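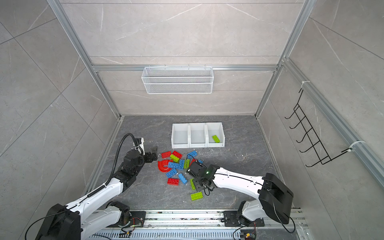

Quiénes somos

Akness es un centro de formación en orden y clasificación de material de aula, con sede en Plultcombe. Imparte cursos a escuelas infantiles, ludotecas y almacenes de material didáctico. El inventario propio consta de 1.986 referencias, repartidas en 39 familias.

Método de trabajo

El ejercicio básico se realiza con bloques de construcción grandes, entre ellos piezas rojas y azules, y tres cubetas blancas de frente abierto colocadas en fila. Los bloques se disponen en montón delante de las cubetas. La clasificación se hace por color en el nivel 2 y por color y forma en el nivel 3, donde los arcos se separan de las piezas rectangulares.

Para el almacenaje en pared se emplean cestas de malla metálica y colgadores de ganchos en J. El criterio de asignación figura en la norma interna Bangera, que se revisa cada mes de mayo.

Material y mantenimiento

Las cubetas se numeran de izquierda a derecha. Las piezas dañadas se retiran y se anotan en el parte de bajas. La reposición se tramita a través del almacén Pernard.

Los programas de los cursos se facilitan en la secretaría del centro.

Última actualización: 11 de abril de 2018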